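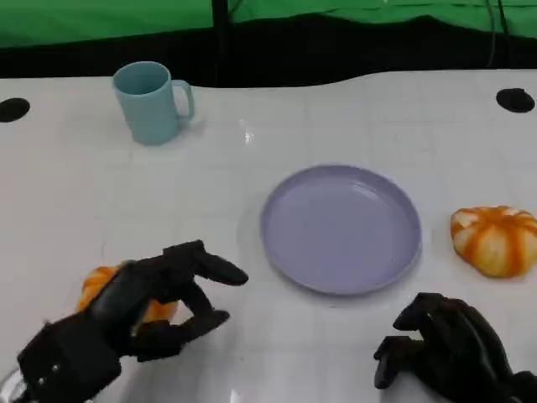

Josée Leclerc asked us, the first time she came by the shop, how long a pair of hands stays accurate once we stop touching it. The answer was nine days, and we were not proud of it. Most of what Rolldale does now started with that question.

About Rolldale

Rolldale sets up, maintains and repairs two-handed robot cells for labs and small manufacturers. We work on the hands, the wrists, the cabling and the table. We don't build robots and we don't write the software that decides what they do. Customers bring us a cell that has drifted or stopped, or one that is still in crates, and we get it working to its drawings.

Our own cell is called Brisell. It has two black five-axis wrists with jointed hands, and it runs on our floor every working day. Every procedure we sell is tried on Brisell first.

How we look after a cell

The morning check starts at 7:30. Both hands are powered up with the fingers open and left for 16 minutes before anything is measured. Joint readings taken sooner are thrown out. Each finger is then closed and opened through its full travel, one joint at a time, and the technician writes down any joint that hesitates.

After that come the objects. We use household things for this: a mug, a plate, small pumpkins. A plate has a low rim that shows up a fingertip sitting too high. A mug handle shows up a thumb that has rotated. Pumpkins are ribbed and no two are alike, so a hand that can only manage one grip gets found out quickly. We replace them when they soften, and in September we buy enough to last.

The tabletop is wiped before the check and again at noon. Grit under a fingertip pad wears it flat on one side – we have seen pads ruined in a week that way. Pads are changed at 800 grips whether they look worn or not.

Tendon tension is set with the hand off the wrist, on the bench. Wrist screws are marked with paint pen after tightening, and a broken mark means the joint gets opened up. Cables are checked by hand along their full length, with the power off.

Repairs

We stock parts for 22 hand models. Most finger repairs are finished the day they arrive. Palm and wrist work takes longer and we will tell you how long before we start. Old parts come back to you in a bag with a label, unless you ask us to scrap them.

If we can't fix a hand we charge for the inspection only.

Who works here

Valtteri Lahtinen runs the bench and does the tendon work. Gleice Conceição handles installation and travels to customer sites, usually with two cases of tools and a level. Yi-an Cho keeps the service records and wrote the check sheet we leave with every cell. Zakhar Kuzmenko orders parts and answers the phone – ask for him if you need a quote.

Visits

Customers are welcome to watch the morning check on Brisell. Please let us know the day before, and come a few minutes early. The side door is the one that opens.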